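Kitchen helper wanted, Fullholm supper club

Hi, I'm Glenys! I run a little supper club out of my place in Fullholm (13 seats, two nights a month) and I need a second pair of hands, because my cousin has gone and moved to Gurari and I can't plate and wash up at once.

You'd come at four, chop, stir, carry, chat if you like chatting. I pay $19 an hour plus dinner, and you take leftovers home. No experience needed, but please be okay with onions. We did over 100 last May and it was a long night.
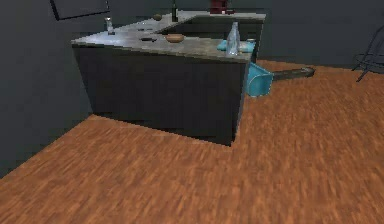
Prep is mostly soups and braises this fall, with a big pot of beans every time. You'll be standing up for most of it, so wear shoes you like, and if you've dreamed of a gray speckled countertop on dark cabinets to roll dough on, well, come roll! Everyone sweeps up at the end, me included.

Text or drop a note at Ibarra Bakery, attention Glenys Whitlock.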